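Chapter 2
Color on the Table: Why Red Keeps Winning

When I started teaching textiles I figured the color unit would be the easy one. Everybody has a favorite color, everybody wears clothes, how hard could it be? Then I asked my first class at Whitelaw to bring in one piece of household cloth each, anything they liked, and so many of them turned up with something red that I threw out my lesson plan on the spot (it wasn't a great plan anyway).

So let's start with red. In Chapter 1 we looked at fiber and weave, the stuff you can feel with your eyes shut. Color is different. It depends on the cloth, sure, but also on the light, on whatever is sitting next to it, and on what you grew up with. My grandmother in Gukport had a red cloth for company and a beige one for the rest of us, and to this day I sit up straighter when I see red on a table!

Before factory dyes came along, a good red took real work. Madder root gave a warm, bricky red, and dyers had to keep the bath from getting too hot or the color went brown. Insect dyes gave a cooler, cleaner crimson and cost a lot more. I once spent two days at the Kesier workshop dyeing with madder, and I came home with pink socks and one decent scarf. We'll do a smaller version in Section 2.3, and you'll want an apron.

Today most of the red you meet is synthetic, and a lot of it is printed over with something else. Metallic prints are a favorite of mine. They sit on the surface of the cloth and throw light back at you, so the pattern seems to come and go as you walk past. A strong ground color helps a lot here. Put silver flowers on pale gray and you lose half of them, but put them on red and they jump.
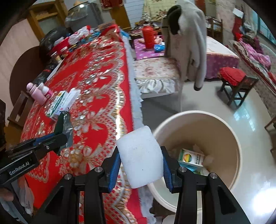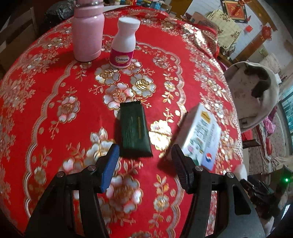
Red tablecloths. The one on the round table is printed with metallic flowers and leafy sprigs.

Now, about neighbors. A color never gets looked at alone, and red is the bossiest neighbor going. Stare at a red napkin for a bit, look over at a white wall, and you'll get a bluish-green ghost floating there. The same thing happens in a milder way whenever you set something gray or white on a red background, and shop owners learn this fast. The people at Skastutora, who sell fabric by the yard, keep about 20 bolts of red and never shelve them beside the grays.

Try this before you read on. Cut a small square from a gray paint card, lay it on red paper, then on green, then on white. Write down what color the gray seems to be each time, and don't fix your answers afterward. We'll need them in Section 2.1.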